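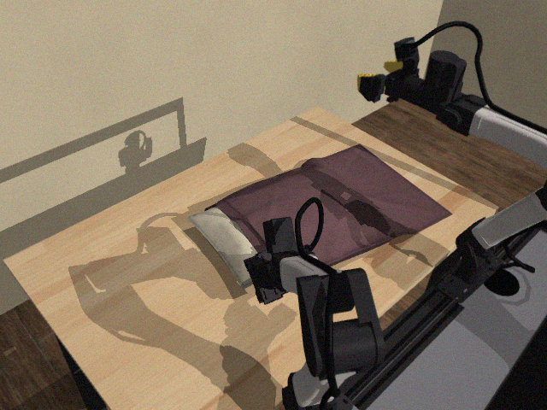

Is cold water washing really worth it?
Dalia Fahmy, Skeddale

My power company keeps telling me to wash everything cold. I've done it since March and the tea towels still smell a bit off by the second day. Is this a real saving or just a line they put on the bill? Front loader, 6 years old, about two loads a week.

Callum Gosling
Depends what you pay for hot water. Two loads is nothing, so I doubt you'd notice. I do towels at 60 and coloured stuff at 30.

Elli Valtonen
cold is fine, never had a problem

Tapio Lindqvist
I'd look at the machine before blaming the water. Pull the door seal back and check for grey muck — mine was foul. And use less softener on towels.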